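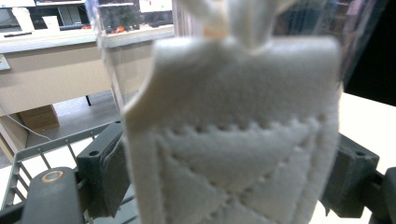

May 2, 2025 -- roasting notebook, Barnik bench

Second try at the Rovutau green. The December batch came out flat and I blamed the beans, but the log shows I ran the drum too hot at the start. Went gentler this time.

Charge 147 g in the small drum. Slow climb, let the color even out before adding heat. First crack was quieter than I expected and I nearly missed it with the fan on. Dropped 58 seconds after the first pops. Chaff is heavy on this lot, so empty the tray between roasts.

Ground a little the same afternoon. Too early to judge, but the grassy note is gone. Some dried apricot, thin finish.

Cornetti grinder is drifting finer again. Had it at 40 and the cup choked, backed off until the flow looked normal. Burrs need a proper cleaning before anyone trusts the numbers on the dial.

Pappas sample is still in the bag. Want to roast it on the same curve so the two can go on one table.

To do:
Rest the Rovutau four days, then cup it blind with what's left of the December batch
Write the drum temperature on the bag label -- not only the date
Order filters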